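6 Preparing the cell for component handling

6.1 Scope

Section 6 applies to cells in which a single collaborative arm with a two-finger parallel gripper transfers parts between a fixture tray and an open computer case. It covers table layout, tray loading, the hover check and the first run at reduced speed. Arm mounting and controller wiring are in section 3. Gripper calibration is in section 5 and must be complete before any step below is started.

The rules in this section are the Daltodo handling rules, revision 4. Where a site has stricter rules for electrostatic discharge or guarding, the site rules take precedence.

6.2 Roles

Two roles are required. The operator loads the tray, positions the case and works the pendant. The observer stands within reach of the emergency stop and does nothing else during motion. The roles may be exchanged between runs but not during one.

CAUTION: The operator must not reach over the tray or the open case while the arm is enabled. A collaborative arm limits contact force. It does not limit the damage a finger of the gripper can do to a hand held against a fixed edge.

6.3 Before loading

1. Disconnect the computer case from mains power and remove the power cord from the supply. Hold the front power button for four seconds to discharge the supply.

2. Put on a wrist strap and connect it to the common ground point of the cell. The metal table is not a ground point unless it has been bonded and tested as described in 3.7.

3. Set the controller to manual mode and the speed override to its lowest value.

4. Inspect the fingers. Replace any finger with a cracked link, a loose pin or contamination on the contact face. Do not clean contact faces with solvent while they are fitted to the gripper.

5. Check the gripper cable along its full length. There must be enough slack for full wrist rotation, and no loop may hang low enough to catch on the tray or the rim of the case.

NOTE: Cable snags are the most common cause of protective stops in this application. If the cable has been re-routed since the last run, move the wrist through its full range by hand guiding before continuing.

6.4 Positioning the case

1. Remove the side panel and store it off the table.

2. Lay the case on its side with the open side up. The front bezel faces the tray.

3. Push the case against the locating stops and tighten the stops in the table grooves. Do not clamp on the bezel or on a release latch.

4. Tie back any loose drive cables and power leads that cross the motherboard area. Leads that cannot be tied back must be recorded in the job sheet as obstacles, with a keep-out zone entered for each.

5. If a processor is to be placed, confirm that the socket is empty and examine the contacts under a lamp. If memory is to be placed, confirm which slots are already occupied and enter them in the slot table on the pendant.

CAUTION: The drive cage and power supply stand higher than the motherboard. Transfer paths must clear the highest point of the case, taken at the rim or above it. The default transfer height is 325 mm from the table surface. It may be raised. It may be lowered only after a full collision check with the case in place.

6.5 Loading the tray

The tray has a dedicated position for each part type. Parts may not be placed in a position intended for another type, even where they fit.

1. Place the processor in the shallow recess with the heat spreader up. Handle it by the edges. Match the corner mark on the processor to the corner mark in the job sheet.

2. Lay the memory module in the long slot. It must lie flat along its full length.

3. Stand the drive upright in its holder and press down until it seats.

4. Stand the thin card in the tall slot. Check from two sides that it is vertical. A card that leans will be gripped off center, and the force reading will not show it.

5. Leave unused pockets clear. Screws, caps and packaging are not to be kept in the tray.

NOTE: Tray positions are stored relative to the tray corner and not to the table. If the tray has been lifted for any reason, repeat the corner touch-off in 5.4, even if it appears to have gone back into the same place.

6.6 Hover check

The hover check confirms that the gripper arrives over the part with the fingers open and correctly aligned. It is carried out once for each part type in the job, and again after any change to the tray, the fingers or the tool center point.

1. Select the part type on the pendant and choose HOVER. The arm moves to the transfer height and then descends vertically to the approach point. It stops there and does not close the gripper.

2. Confirm that the fingers are open before the descent begins. If they are not, stop the motion and return to 5.2.

3. With the arm stopped, sight along the part from the side and then from the end. The part must lie midway between the fingers. For thin cards, the plane of the card must be parallel to the contact faces.
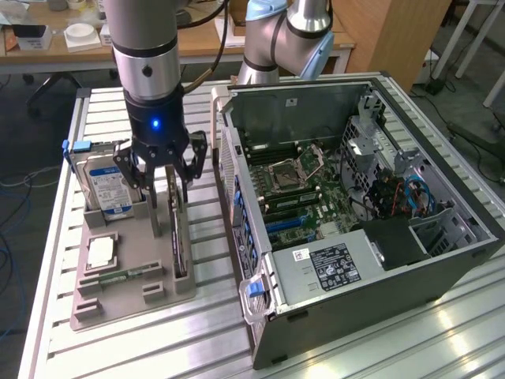
4. If the part is not centered, jog the arm in the smallest increment until it is, then save the offset under the part name. Do not correct the error by moving the tray.

5. Choose RETRACT and wait for the arm to reach the transfer height before selecting the next part type.

CAUTION: Do not adjust a part by hand while the fingers are at the approach point. Retract first, disable the arm, adjust, and then repeat the check from step 1.

6.7 First run

1. The operator announces the run. The observer acknowledges aloud and places a hand at the emergency stop.

2. Run one part only, in step mode, confirming each motion on the pendant. Observe the grip, the lift, the transfer and the approach to the case as separate motions.

3. Stop before insertion. Check that the part has not rotated or slipped in the fingers.

4. Continue to insertion at the lowest speed. If the force limit is reached before the part is seated, the arm holds position and shows fault 439. Do not acknowledge this fault with the part still gripped. Support the part, open the gripper from the pendant, and retract in manual mode.

5. After one part of each type has been placed without a fault, the speed override may be raised in the steps given in table 6-2.

NOTE: Fault 439 on a memory module usually means a closed slot latch or a reversed module. Fault 439 on a card usually means an error left over from the hover check – repeat 6.6 before changing any force setting. Force limits may be changed only by a person listed in 6.9.

6.8 Interruptions

A run left unattended for any length of time is treated as ended. Retract the arm, disable it and remove any part held in the gripper. On return, start again at 6.6. The corner touch-off need not be repeated if the tray has not been moved.

After an emergency stop, the whole of section 6 is repeated from 6.3. The cause is entered in the cell log before the arm is enabled again.

6.9 Authorized persons

Force limits and keep-out zones: Zsófia Bakos, Tanko Ezeani
Tray drawings and part positions: Orsolya Szalai
Cell log and release for unsupervised running: Bianka Szabó

Changes to this list take effect when the new page has been placed in the cell binder.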